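# How did people get into a castle when the drawbridge was up?

Hello again! Last time I told you about what knights ate (sorry about the eels), and a few of you wrote in to ask about sieges. Viera Baláž in grade five wanted to know the thing I always wanted to know at her age. If the walls are that thick and the gate is shut, how does anybody ever win?

The short answer is that mostly they waited. A siege is when an army camps all the way round a castle or a town so that no food can get in and no people can get out. Then they sit there. Some sieges were over in a few days and some dragged on past a year, and I reckon most of that time was very, very boring.

Let's make up a castle so we've got something to attack. I'm calling mine Fellgate. It has 100 people inside, which is plenty, because you don't need many soldiers when you've got good walls. Outside there's an army of 700, led by the grumpy Lord of Dulaveck.
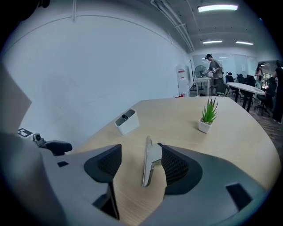
Now, you might think 700 against 100 is easy. But the people inside are up high and behind stone, with narrow slits to shoot arrows through. The people outside are standing in a muddy field. If they run at the wall with ladders, the defenders can push the ladders over or drop rocks on them. Climbing a ladder in a helmet while somebody throws rocks at you is a rotten job, and captains sometimes offered extra money to whoever got to the top first.

So Dulaveck tries something else. He could build a trebuchet (say it "treb-you-shay"), a giant wooden arm with a sling on one end and a huge heavy box on the other. When the box drops, the arm swings up and the sling whips a stone through the air. The really big ones could throw a stone heavier than your teacher!

Or he could dig – and this is my favourite bit. Miners would dig a tunnel right under the corner of a tower and hold the roof up with wooden posts. Then they'd fill it with brushwood and set it on fire. At Rochester Castle in England, in the year 1215, King John's men used the fat of forty pigs to make the fire burn hotter. The posts burned, the tunnel fell in, and down came a corner of the great tower. You can still visit, and one corner tower is round while the others are square, because it had to be rebuilt.
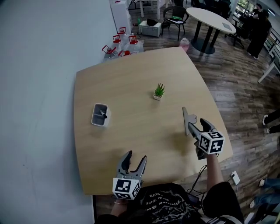 What could the defenders do about a tunnel? They'd put bowls of water on the ground and watch for ripples, which meant somebody was digging underneath. Then they'd dig a tunnel of their own to meet it, and there'd be a fight down there in the dark. No thank you.

The biggest enemy was hunger, though. Once the flour and salt meat ran out, people ate their horses, and after that it got worse. Lots of castles gave up before the walls were ever broken. Quite often the two sides made a deal: if no help comes by a certain day, say the first of November, we'll open the gate and you let us walk home.

If you want to try it, draw your own Fellgate and decide where you'd put the well. Put it inside the walls, please. I forgot mine the first time and my whole castle was thirsty by lunch.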